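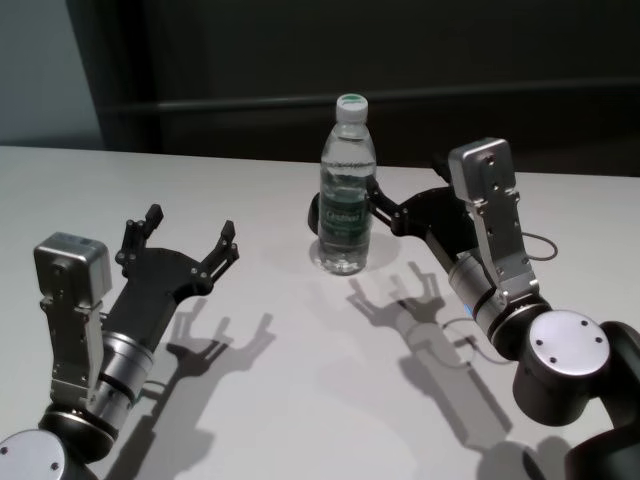

I bought the Stadus work table in May to replace an old door on trestles. It's the long version with the matte white top, and I've used it every day since.

Assembly took me 31 minutes. The legs bolt on with one hex key, which comes in the box. One of the bolts had a bad thread, and Stadus mailed a new one the same week.

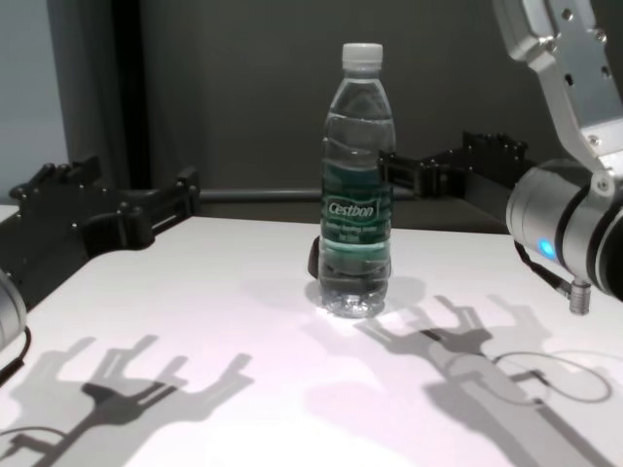
The top doesn't glare under a desk lamp, and it's stiff enough that typing doesn't shake it. Pencil marks come off with a damp cloth. Ballpoint needs a little rubbing alcohol. Turmeric left a pale stain that is still there.

My main complaint is the feet. They adjust, but the range is small, and my floor slopes more than they can handle. I have folded cardboard under one leg. Firdevs Akgül has the shorter model and had no trouble on tile.

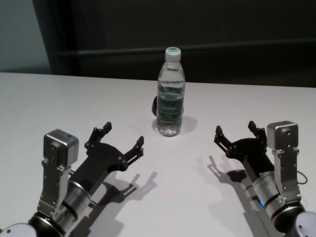

A bottle of water on the white top.

I paid $227 with delivery and would buy it again at that price. Four stars.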